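Sorting Small Boards and Their Cables Into Divided Bins

Posted in Bench and Storage, written in a hurry between two other jobs. Comments open at the bottom.

If you fix things, or take things apart meaning to fix them, you end up with boards. Bare ones, half wired ones, ones somebody handed you in a shoebox. Mine lived in a drawer for years. Open drawer, pull on one cable, get four boards and a broken connector. So this is how I do it now. Takes an evening for a small pile, a weekend for a big one.

I learned most of this in May when Ehab Samir and I cleared the back shelves at Winness. Big mixed lot of control boards, a lot of them round. Round boards are a pain, more on that below.

What you need

Plastic bins with a built in divider. Open top, flat floor. Bright colored if you can get them, small black parts show up against orange or yellow and vanish in a black tray.
Clear tape and a marker.
Paper slips or small stickers.
Anti-static bags for anything you care about.
A soft brush, the paintbrush kind, clean and dry.
A wrist strap, clipped to something that's really grounded.
Side cutters for old zip ties.
A notebook. Or a phone, but your phone will be under a board when you need it.

I paid $12 for a stack of bins at the surplus place in Selivham. Scratched, old tape on some of them. Fine.

Step 1. Power off, wait, check

Do this before you pile anything anywhere. Pull batteries. Unplug everything. If a board has big can shaped capacitors on it, leave it alone for a bit and then check across the legs with a meter. Low voltage stuff is mostly harmless but a charged cap can still kill the board next to it, or give you a nasty surprise if the thing came out of mains gear. If you don't know what it came out of, treat it like mains gear. And if you aren't sure how to check that safely, leave that board out and ask someone who does.

Step 2. Get the cables off

Anything that unplugs, unplug. Hold the plug body, not the wires. Little white connectors often have a tiny latch on one side, press it with a fingernail or a wooden toothpick. Don't wiggle up and down, you'll lift the socket off its pads. Side to side, gently.

Stuck? Leave it. Come back to it. I broke 2 sockets on the first night by being stubborn and then spent the next morning soldering on new ones.

Before each cable comes off, write down where it went. "Left edge, four pin, black wire" is plenty. If there's several of the same socket side by side, mark the plug and the socket with matching dots. You will not remember. I never do.

Step 3. Brush them off

Dry brush, light strokes, from the middle out to the rim. Get around the tall parts. No household spray, no damp rag. If there's sticky gunk use isopropyl, 90 percent or better, on a cotton swab, and let it dry all the way before the board goes in a bag.

Look while you brush. Bulging capacitor tops, brown crust around the legs, cracked corners, a terminal block that rocks when you touch it. Anything like that gets a slip of paper saying what's wrong and goes in its own pile. Don't mix sick boards with good ones. Ever.

Step 4. Boards in one side, cables in the other

This is the whole trick really. A bin with a ridge across it gives you two places. Boards in the big part, flat on the floor, parts facing up. Cables in the small part.

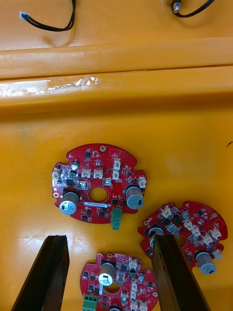 Round red boards in the main section, black cables on the far side of the ridge.

Why parts up - because the tall capacitors are the first things to get bent, and with the parts up you can see every label without picking the board up. Single layer only. If they start to overlap at the rims you have too many in there, start another bin. A tilted board puts its edge on somebody else's components and then you lean on the bin reaching for something and crack.

Round boards roll and slide if you carry the bin at an angle. Square ones jam against each other and stay put. So for round ones, either a strip of foam down one side or just don't fill the bin and carry it level. Boards with notched edges are worse, the notches catch on each other. Slip of card between them if the bin's going in a car.

Bare bin is okay for sorting on the bench. For storage, each board goes in its anti-static bag first, then in the bin the same way up. Ordinary plastic and circuit boards aren't friends, espcially in a dry room in winter.

Step 5. Coil the cables

Loose loops. No tight wraps around your fingers, no hard fold next to the plug. The wire always breaks right where it goes into the connector and a tight bend there is what does it.

Long ones, a soft tie or a twist of paper tape. Short ones can lie as they are, in a U. Plugs all pointing the same way if you can stand it. I can't always.

Don't put heavy cables on top of light ones. Anything with a metal end goes in last, or in a little bag, so it isn't scraping around next to the boards if it hops over the ridge.

Step 6. Label it

Tape on the ridge, not on the lid. Lids get swapped. I've got lids from three different sets and none of them match what's underneath any more.

What to write:

What it is, in your own words. "Round red, green terminal" beats a part number nobody can read.
Where it came from.
Good, bad or not tested.
Month.

Clear tape over a paper slip holds up better than marker straight on the plastic. Rub it down hard, right out to the ends. If an end is lifting, take the lot off and start again, pressing it back down lasts a week. Old tape comes off easier with a hair dryer on low. Take the boards out first, obviously.

If a board has its own sticker, copy that into the notebook too. Printing on those fades. Leave the sticker on the board, don't peel it to stick on the bag. Ruby-Lee Hollis did that with a whole batch and we spent ages matching them back up.

Step 7. The notebook

One page per bin. Number the bin, number the page the same. List boards, list cables, note which cable goes to which socket. When something leaves the bin, cross it out.

Liudmyla Marchuk keeps hers as a spreadsheet and it's much nicer than my notebook. She also has a proper parts room. Start with paper, move it over later if you get keen.

Step 8. Where to put the bins

Shelf, not floor. Away from a window, away from the water heater. Heaviest at the bottom. Don't stack open bins directly on top of each other if the boards have tall parts, check there's clearance first. Put a ruler across the top of the bin, if a capacitor touches it, no stacking.

I keep the ones I'm working on at elbow height to the left of the bench and everything else behind me. Broken ones on the bottom shelf where I can ignore them.

Problems I ran into

Tape won't stick to the bin. Wipe with isopropyl, let it dry, try again. Some bins have a slick coating from the mold and need two wipes.

Cables creep over the divider. Too many cables. Split them into a second bin, or cut a bit of cardboard and stand it against the ridge to make it taller.

Can't tell two boards apart. Put them side by side, same way round. Line up the terminal block or the biggest connector first and then compare from there. On round boards this matters a lot, turn one a little and your brain says it's a different board. Compare the connectors around the rim, then the tall parts.

Board won't lie flat. Something's sticking out underneath, usually long cut legs or a connector on the back. Don't press it. Foam under it.

Mystery cable. Give it a month in a bag marked mystery. After that be honest with yourself.

What about a really big pile

The Winness lot was listed as 4000 pieces counting cables and screws. Didn't try to sort that by type in one go. First pass was just three piles - boards, cables, other. Second pass by shape. Third pass by what's on them. Each pass is quick becuase you're only asking one question. Trying to ask all of them at once is how you end up sat on the floor at midnight holding one plug.

Take breaks. Your eyes go before your hands do.

Comments

Ewan Sutcliffe: Do you bag the cables too or just the boards?

Reply: Just boards. Cables go in bare unless the ends are metal or it's a really fine one.

Ngaio Pomare: We used egg boxes for the tiny ones at Vurnima, worked ok but the cardboard dust gets everywhere. Would go plastic next time, with bags. Also a second vote for tape on the divider, ours were on the lids and it was a mess.

Reply: Yeah dust is the problem with any cardboard. I still use it as a spacer for short trips but take it out after. Will add a bit about tiny boards when I get time, probably pill organizers plus bags.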